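Progress report for February, television serial *Laven*
Prepared for: Prarska fund, drama office
From: Rajkumari Vishwakarma, story producer

In this period the writing team finished the second block of the serial. The outline for the last block is also delivered, but I am not yet satisfied with it and I explain below why.

## Scripts

The block has 82 scenes. All of them have passed the first reading, and the dialogue of the ferry family was corrected after the remarks of your reader. She found that the grandmother forgives her son too quickly. We agreed, so the forgiveness is moved to the wedding episode and the quarrel in the boat shed became longer. The actress has asked for one more change in this quarrel, which I have accepted.

The story of the false will is still open. In the present outline the notary confesses by telephone, and I find this weak. Two writers are preparing another version where he comes to the house during the dinner.

## Filming

The unit worked at Dong for the harbour parts and then moved to the studio. We lost one evening at the harbour because of fog. The missing conversation between the sisters was rewritten for the kitchen set, so we do not ask for an extra day outside.

Night work stopped at 23:00, as the agreement with the town requires. The crew has kept to this without exception.

Snacks on a tablecloth with blossoms and leaves, between them the open blue finger pads of a gripper.

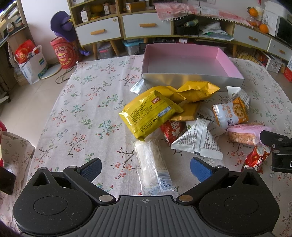
## Editing and sound

Lolliro, our editing partner, has received 541 takes and has returned the first episodes in a rough cut. The rhythm is good. I have asked them to hold longer on the faces at the end of the hospital episode, where the music comes in too early.

The subtitle list for the first episode contains 223 lines and is with the translator.

## Money and next steps

Spending is inside the approved budget. The saving on boats was moved to costumes, with the written consent of your office. Before the next payment we will send the new dinner scene and the corrected outline. I would be grateful for your reader's opinion on the notary before we call the actors.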